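Monofilament or braid: notes from a year of knots
2018-01-10

I keep a spool log. It started as a way to track which lines I had tested for the balcony netting and turned into a record of every cord, thread and line in the house. Last June I moved it from paper to a spreadsheet, and the entries below come from that.

The basic split is between monofilament and braid. Monofilament is one solid strand. It is stiff, slides easily and remembers the shape of the spool. Braid is many fine strands woven together. It lies flat, bends where you put it and has a rougher surface, so a knot grips itself.

Most of the advice printed on packaging ignores this. A square knot in braid holds with two or three throws. The same knot in monofilament tends to creep open under a changing load. The fix is more throws, and each throw has to go the opposite way from the last. If two go the same way you get a granny knot, and a granny in slick line is a slipknot with extra steps.

I tested the Limon nylon and the Tolia polyester braid on a hook scale, 8 samples of each, same knot, same hand. The Limon samples failed at the knot every time. The Tolia samples were split: some broke at the knot, the rest broke at the hook, which I count against the hook.

Tail length matters more than I used to think. I cut tails short because they look neat. With monofilament a short tail can pull back through the last throw as the knot settles. I now leave them longer and trim after the line has been under load overnight.
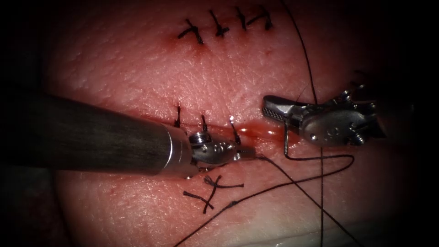

Storage

Sunlight is the main problem for nylon. A spool left on the windowsill went chalky and lost enough strength that I could snap it by hand. Everything now lives in a drawer, in the Henditz tins with the flat lids.

Spool memory can be reduced by soaking the line in warm water before use and drying it under light tension. I hang a 600 gram weight on the end. It does not remove the coils, but the line becomes workable.

Labels

I number each spool with the drawer and the purchase order, so 2507 is drawer 25, seventh spool. The Lobo waxed thread is the exception - the wax stops any label from sticking, so it gets a tag tied through the core.

Next on the list is a cut angle test. I have been trimming at 45 degrees out of habit and have no data to say it helps with threading. The blade needs replacing first.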